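I have been trying to learn the names of fruit in my grandmother's language since February, and I am sorry to report that I am still terrible at it.

She grew up speaking it, my mother understood it and answered in English, and I got the lullabies and the scolding and very little else. So this winter I finally signed up for the Nurnosari evening course (the beginner one, the one with the yellow workbook) and promised myself I'd stick with it past the alphabet. The workbook says you need 3,000 words to get by in ordinary conversation. I keep my own on index cards in a shoebox, and as of last night I have 300, a good many of which are things to eat. I don't think that's an accident! Food is what we talked about in her kitchen, and food is what comes back first.

What surprised me is how the words come back. I'll be standing at the sink after supper, not studying at all, and up floats the word for the skin on boiled milk. I never knew I knew it. Then I sit down with the cards for half an hour and can't tell the word for plum from the word for apricot - they differ by one vowel, and I swear my ear slides right over it. My teacher, Montserrat Quintero, is very patient about this. She makes us say the pair slowly, then quickly, then in a sentence about somebody's aunt, and by the end of the evening I can do it. By breakfast it's gone again.

I've tried a few things. Sticky notes on the pantry shelves lasted until the steam got to them. Recording myself was useful but painful, as I sound like a person ordering in a restaurant she's afraid of. The one that has helped most is the plainest, which is to put a thing in front of me and say its name out loud, without any English in between. Cherry has stuck that way. I can say it in my sleep now, stem and all, because there's a separate little word for the stem and my grandmother used it for skinny children, me included.
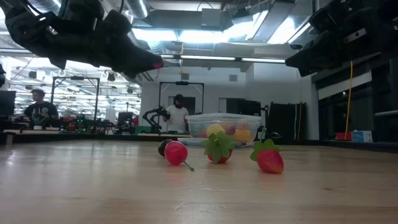
Roya Ghasemi wrote to me after my last post that I should stop drilling single words altogether and learn them in the phrases people really say, since a lone noun has nothing to hold on to. She learned her husband's language that way, one whole sentence at a time, and she says the grammar crept in behind it while she wasn't looking.

I think she may be right, and it's certainly how the scolding stayed with me. So the shoebox is getting new cards this month, longer ones, starting with "don't eat those before dinner," which I can already hear in exactly the right voice.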